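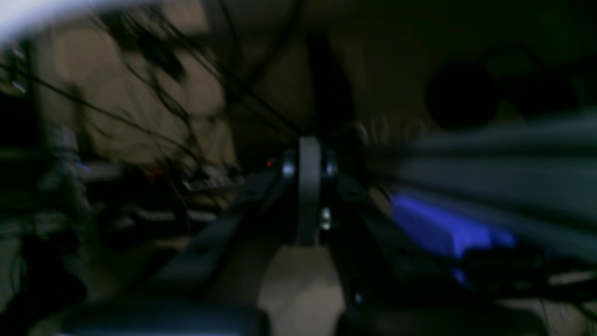

Tuvik gripper, mid-swing, with cluttered equipment behind it.

Jul 15, 2020 | 19 comments | Share 40

I blew my whole January budget on the Tuvik two-finger gripper: $1,159, plus another $475 for the Clostero spare pads and mount (ouch!). Would I do it again? Mostly, yes. My big tip is to price the extras first, and leave yourself money for cables and clips.

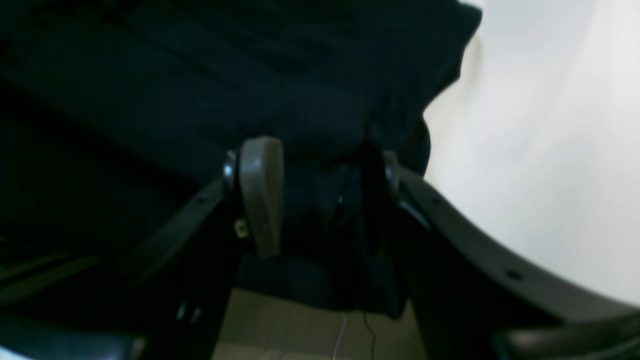
Navy cloth, close up.

Cloth was the job I bought it for, so that's what I judged it on. Setup took me one long evening, and the manual is pretty thin.
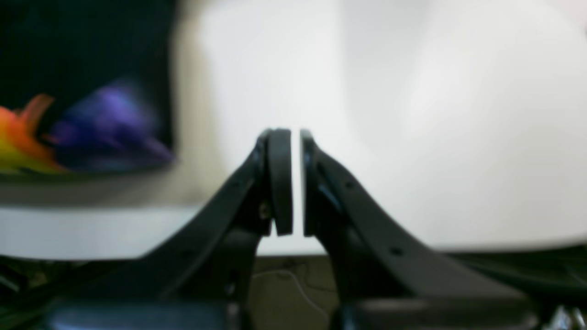 What about the cheaper one?

Przemysław Szewczyk swears by the Osman and he's talked two friends into it. I borrowed his for a while and liked it fine, but the pads cost so much to replace that the savings were gone on paper by the second set.
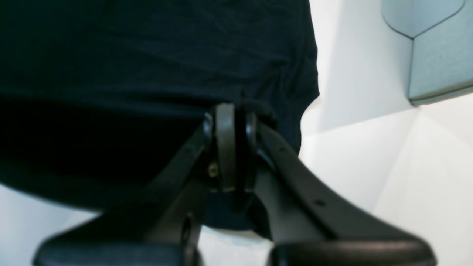
Should you buy it?

If you fold or sort fabric, sure! Ask for a quote with shipping included, though, mine went up at checkout and I'm still a bit sore about it.

Search reviews... Go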